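咖啡馆里的水:一位设备与水质顾问谈硬度、缓冲与记录

受访者在商用咖啡设备行业从事水处理工作,早年负责锅炉除垢和售后检修,后来转做水质咨询,服务对象以独立咖啡馆和小型烘焙商为主。应其要求,本文不列姓名。访谈在其工作间进行,谈话内容经过整理,按主题排列,个别术语由编者统一。

一、先谈硬度

谈话从一个常被混淆的概念开始。许多店主拿到自来水公司的检测单,只看“总硬度”一栏,然后据此选购滤芯。受访者认为,这一栏能说明的问题有限。

“总硬度是钙和镁的合计,通常折算成碳酸钙,单位是毫克每升。它告诉你水里有多少二价阳离子,不告诉你这些离子跟谁配对。真正决定结垢的,还要看碳酸氢根,也就是碱度。两家店总硬度一样,一家锅炉半年就要拆,另一家用几年没有明显水垢,这种情况我见过不止一次。”

他解释说,水加热后,碳酸氢根分解,二氧化碳逸出,碳酸钙的溶解平衡向沉淀一侧移动。碱度低的水,即使钙含量不低,析出量也有限;碱度高而钙也高的水,加热元件表面很快形成硬层。水垢导热差,温控探头的读数随之滞后,出水温度开始漂移。

“店里的人先发现的往往是味道不稳定,然后去调磨豆机。调了一个星期,最后发现是探头上包了一层东西。”

问到有没有一个通用的合格线,他没有直接给出数值。按他的说法,锅炉材质、工作温度、日用水量都会改变允许范围,蒸汽锅炉又比冲煮锅炉严格得多。蒸汽带走的是水,离子留在锅里,不排污就会持续浓缩。

“同一台机器,两个锅炉,进的是同一路水,过三个月去测,里面是两种水。蒸汽锅炉定期放水这件事,说明书上写着,照做的店不多。”

二、碱度与风味

对冲煮而言,碱度的作用是缓冲。咖啡中的有机酸进入水后,碳酸氢根会中和其中一部分。碱度过高,杯中酸质减弱,口感偏平;碱度过低,酸感尖锐,水对金属的腐蚀倾向也会上升。

“做水处理的人和做咖啡的人,目标有冲突。前者希望机器不结垢也不腐蚀,后者希望杯子里有层次。中间有一段重叠区,不宽。”

他举了在Zirkstead做过的一个项目。该店使用反渗透设备,产水几乎不含矿物质,直接接入意式机。店方的考虑是杜绝水垢。运行一段时间后,冲煮锅炉的液位探头频繁误报,机器反复补水。原因在于这类探头依靠水的导电性判断液位,水过纯,回路不通。

“他们换过探头,换过主板,都没有用。后来在反渗透之后加了一支再矿化滤芯,又开了一点旁通,把原水混进去,故障就消失了。改动本身半个小时做完,之前折腾了一个冬天。”

对于再矿化滤芯,他的评价有保留。滤料溶解的速度与流速和静置时间有关,早晨第一股水的矿物质含量通常偏高,高峰时段则偏低。他的做法是在滤芯后设一个小型储水罐,让浓度趋于平均,再由增压泵供水。

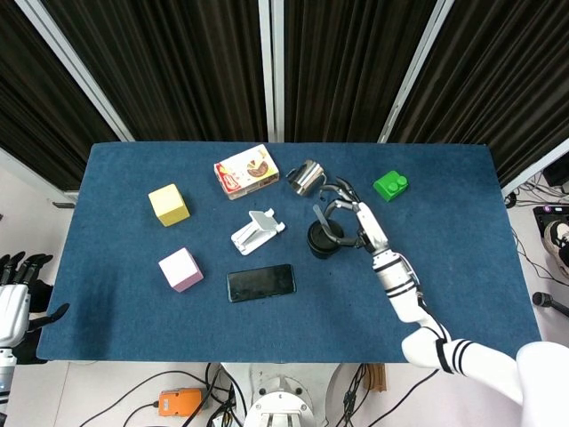 三、滤芯的选择

市场上的滤芯型号很多,按原理分并不复杂。受访者把常见的几类逐一说明。

活性炭负责去除余氯和部分有机物,对硬度没有影响。他认为这是任何一家店都应当安装的最低配置,余氯对风味的影响在稀释度较高的手冲中尤其明显。

钠型软化树脂用钠离子置换钙和镁,碱度不变。这种水不易结垢,但碳酸氢根仍在,冲出来的咖啡偏钝。有些意式粉饼遇到软化水后,流速会变慢,他倾向于归因于细粉的分散状态,同时说明这一点他没有做过对照试验。

弱酸性氢型树脂用氢离子置换与碳酸氢根对应的那部分钙和镁,硬度和碱度同时下降,pH也会降低。商用滤芯多采用这一类,并附带旁通阀调节混合比例。

“旁通阀是整套东西里最有用的零件,也是最常被忽略的。安装工拧到出厂位置就走了。出厂位置是给谁设的?给一个不存在的平均水源设的。”

反渗透适用于总溶解固体高、氯离子高的地区。氯离子对不锈钢有点蚀风险,树脂和活性炭对它都无能为力。他提到Grasitz一带的井水就属于这种情况,当地一家烘焙商的锅炉焊缝出现过针孔渗漏,拆下来时表面没有水垢,看上去相当干净。

“干净的锅炉不等于健康的锅炉。店主看到没有水垢很高兴,第二天接到电话说底盘有水。”

四、测什么,怎么记

在测量方法上,受访者主张使用滴定试剂,不主张只依赖电导率笔。电导率笔读的是离子总量的近似值,无法区分钙、钠和氯离子。一支软化滤芯即便完全失效,电导率读数可能也没有明显变化。

他给客户的基本要求是测三个位置:原水、滤后水、蒸汽锅炉排出水。前两个位置测硬度和碱度,第三个位置加测电导率,用来判断浓缩程度。取样前先放水,取样瓶用待测水润洗,锅炉水冷却到室温后再滴定。

“滴定这件事没有门槛。数滴数,看颜色,记下来。难的是记下来。”

他出示了一份客户的记录表。这家店名为Khalaf,表格分为日期、取样位置、硬度、碱度、滤芯累计流量和备注几栏。其中一行显示,原水硬度在1月升至300毫克每升,此前长期在168毫克每升附近。店方当时打电话向供水单位询问,得知水源做了切换。

“因为有这张表,他们当周就调了旁通,滤芯也提前换了。没有表的店,感觉到不对的时候,滤芯已经穿透很久。”

滤芯寿命的计算他也做了说明。厂家标称的处理量对应某一特定的碳酸盐硬度,实际寿命要按当地数值和旁通比例折算。按月份更换的做法他不赞成:用水量小的店浪费滤芯,用水量大的店则换得太晚。不过他补充了一个例外,长期停用的滤芯存在微生物滋生的可能,即使处理量没有用完,也应按厂家给出的最长年限更换。

五、配方水

近年有一些店自行用纯水加盐配制冲煮用水。受访者对此不反对,但对实施方式有要求。

“配浓缩液,用容量瓶或者至少用称重,不要用勺子。碳酸氢钠和硫酸镁分开两瓶存放。有人把氯化钙和碳酸氢钠的浓缩液混在一个瓶里,放几天,瓶底一层白的,那就是他想加进去的钙。”

他目前使用的天平由Dovarell供货,量程不大,分度值可以满足配制浓缩液的需要。他没有推荐具体型号,认为校准砝码比天平品牌更重要,并建议每次配液前用100克砝码核对一次。

关于配方水能否接入意式机,他的意见是可以,但要考虑供水量和储罐卫生。以硫酸镁为主的配方在冲煮锅炉中问题不大,长期进入蒸汽锅炉则会造成硫酸盐积累,排污频率须相应提高。多数情况下,他建议配方水只用于手冲和杯测,意式机仍走滤芯。

六、尚无结论的部分

访谈最后谈到几个他认为资料不足的问题。其一是镁与钙对萃取的影响差异。相关说法流传较广,他看过一些计算和盲测结果,认为差异可能存在,但在店铺条件下,研磨度和水温的波动足以掩盖。其二是硅酸盐垢。部分地区的水经过软化后仍在锅炉内形成玻璃状薄层,常规柠檬酸除垢无效,他目前只能通过反渗透预防,对已经形成的沉积没有满意的处理办法。

“有人问我能不能用强一点的酸。铜件、焊料、密封圈都在那里,我不建议在店里试。拆下来送去专门处理,或者换件,成本算下来差不多。”

他手头正在整理一批锅炉排污水的数据,来自不同水源的几家店,打算比较排污间隔与氯离子浓度的关系。取样还在进行,下一批瓶子当天下午寄出。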